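# Mimero posts new grasp planner for two-arm setups

20 July 2026

Mimero has released version 42 of its grasp planning software, the first update since April. The main change is in how the planner handles two arms working over the same board.

Earlier versions planned each arm alone and checked for collisions at the end. If the check failed, both plans were thrown out. The new version plans the arms together and lets one hold its place while the other finishes a move. Planning calls now time out after 30 seconds by default, and the limit can be set per task.

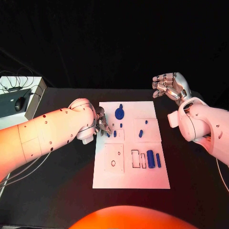 The team at the Kuvcombe lab tested the release on peg-and-hole tasks with multi-fingered hands. Over 2,634 simulated trials, the planner gave up on 357 — most of them cases where the target was a small peg standing close to another one. Mimero lists this as a known issue and says a fix to the finger clearance model is in progress.

The release also drops the old Ersoy config format. Existing files have to be converted with the script in the tools folder. Logs can still be opened in Mevton, but the timeline view needs the updated plugin.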